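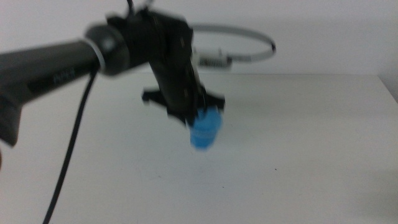 Ticket 4-101: Label printer prints everything twice
Status: Resolved, grudgingly
Opened: February 25, 2020
3 comments · 2 shares

Reported by the Rovstead stockroom. Every shipping label comes out of the Standix printer in duplicate. They noticed after 700 orders, when the roll ran out and somebody did the math.

First pass. Restarted the printer. Restarted the PC. Printed a test page from the front panel and got one label. So the printer can count to one when left alone.

Second pass. Copies were set to 1 in the driver and 1 in the Gistia order screen. Deleted the queue and added it back. Two labels. Swapped the cable for the sake of having swapped the cable. Two labels.

Third pass. Called Gistia support and was told to restart the printer. Told them I had. They suggested doing it again – with the power cord this time. Two labels.

Fourth pass. Went through the Gistia log. Each order goes out once when it's saved and once when it's marked packed. Auto-print on save was switched on in November, during the Habte import, and stayed on after all 2,000 records were in. Switched it off. One label.

Follow-up from the stockroom: they had been sticking the second label on the packing slip and would now like it back. Added a "reprint" button to their screen. Please press it once.

Closing. Reopen if it starts printing three.

Was this helpful? 4 likes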